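Datasets > Household Tasks > Tabletop

# Iltumus Tabletop Placement

Short recordings of small household items being set out and put back on a single table. Compiled by Maya Khasawneh and Anas Abou Jaoude. Labels checked by Sayaka Sasaki.

## Contents

- 239 recordings, split into 2 folders: `set_out` and `put_back`
- `items.csv`: one row per item, with name, colour and longest side
- `notes.txt`: session remarks, unedited

## Furniture and room

The table is white and rectangular, with rounded corners and thin grey veining. It stands on a glossy grey concrete floor. The floor reflects strongly; colour values taken near the table edge should be treated with care.

## Items

Boxes are listed by outer shape first, then by the form of the top. The shallow orange-brown box with two round recesses side by side is entered as `box_recess_2`. Its colour is given as "orange-brown" throughout; the February version used "tan" in some rows and these have been corrected.

## Task rules

1. Only the item in use stays on the table.
2. The item starts at the far edge. A slight rotation is allowed.
3. `put_back` ends when the item is released and both hands have moved away.

## Known problems

- Start times in `put_back` can be up to 900 ms early.
- Items stored on the floor are not labelled.
- Gerrit Engelbrecht's remarks in `notes.txt` use the old item names.

## Changes

Item names now follow the Grostov list. Corrections go to Nour Sleiman, with the recording number and the row affected.

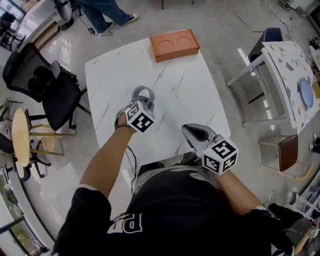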